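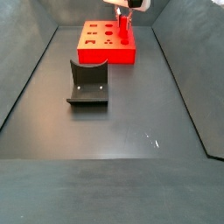
Letzten Dienstag hat mich im Flur eine Kollegin gefragt, wann unsere Roboter-AG denn endlich mal wieder was Richtiges macht. Gemeint war: ein Wettbewerb, ein Pokal, ein Foto für die Homepage. Ich habe irgendwas gemurmelt und bin weitergegangen, und seitdem ärgere ich mich, dass mir keine bessere Antwort eingefallen ist. Also schreibe ich sie jetzt auf.

Wir stecken Stifte in Löcher. Seit April machen wir kaum etwas anderes. Rote Stifte, roter Steckblock, drei mal drei Felder mit runden, ovalen und eckigen Öffnungen, im Grunde ein Spiel für Kleinkinder. Acht Leute aus der Oberstufe sitzen davor und streiten darüber, ob der Greifer beim Absenken zu weit hinten steht oder ob der Stift schief zwischen den Fingern hängt. Ich finde das großartig!

Vor zwei Jahren waren wir noch beim Amano-Cup. Wer den nicht kennt: drei Minuten Zeit, laute Musik, und am Ende gewinnt meistens das Team, dessen Wagen am schnellsten über die Matte kommt. Unserer hieß Zarnent (fragt nicht, die Abstimmung ging über zwei Wochen) und wurde Vorletzter. Schlimm war das nicht. Schlimm fand ich, dass danach keiner wissen wollte, warum er in der Kurve ausgebrochen war. Der Wagen kam in den Schrank, und da steht er heute noch.

Beim Steckblock läuft das anders. Wir haben inzwischen 1.852 Versuche in der Tabelle, jeder mit einer Zeile, in der steht, was passiert ist und wer die Steuerung hatte. "Verkantet" kommt ziemlich oft vor. "Keine Ahnung" leider auch. Aber man merkt beim Lesen, wie die Einträge mit der Zeit länger und genauer werden, und das ist für mich mehr wert als eine Urkunde. Eine Schülerin, die im Unterricht selten etwas sagt, hat neulich einer ganzen Runde erklärt, warum ein Loch mit wenig Spiel eine andere Annäherung braucht als eines mit viel. Mit Skizze an der Tafel.

Klar, der Einwand liegt nahe: Ohne Wettbewerb fehlt der Druck, und manche bleiben weg. Stimmt. Zwei sind zu Kocabaş gewechselt, dem Verein drüben in Gernthorpe, der jede Saison fährt, und denen geht es dort bestimmt gut. Ich will Wettbewerbe auch gar nicht abschaffen. Mich stört nur, dass sie bei uns als einziger Beweis gelten, dass eine AG ihr Geld wert ist - und dass die Stunden dafür jedes Jahr neu begründet werden müssen, sobald im Glaskasten nichts Glänzendes steht.

Liebe Kollegin, falls du das liest: Komm doch einfach mal nachmittags vorbei. Du darfst auch selbst an die Steuerung. Das ovale Loch würde ich für den Anfang auslassen.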